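Dimside Loltum two-arm kit, six months in

I bought the Loltum for the shop in August, after Povilas Hunt told me his had never once dropped anything. Povilas, I have since learned, mostly lifts sponges.

Setup took me 12 hours over several evenings. The manual claims two. The arms themselves are solid, and the joints still move as smoothly as they did out of the box. The white grippers look like something off a kitchen mixer but they're the best part of the kit, with thin black fingers that can get at a fold of cloth without mauling it.

Soft things are where you find out what you paid for. Boxes and books, no trouble. A fabric pouch has opinions.
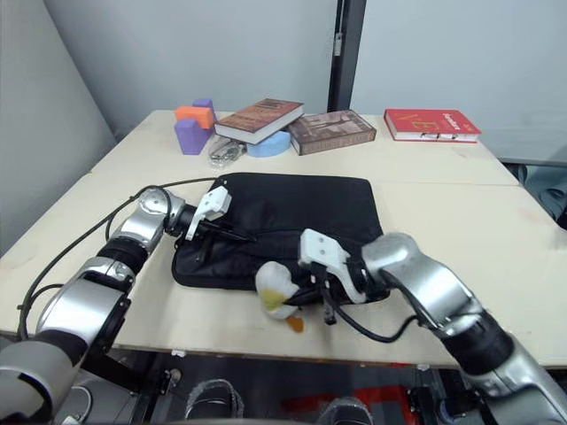 Both arms at the zippered pouch, with the plush duck beside the right gripper.

My complaints are mostly about cables. They loop off the arms and lie across the table, and Dimside's answer is a bag of six clips that fit no cable I own. Support (a very patient Vaida Rebane) mailed me six more of the same clips.

The teaching software is fine once you stop trusting the Undo button. I'd also skip the extended warranty, which covers everything except the grippers.

Would I buy it again? Yes, with my own cable ties. If you only need to move boxes, the one-arm Asari will do it for a lot less money and half the swearing.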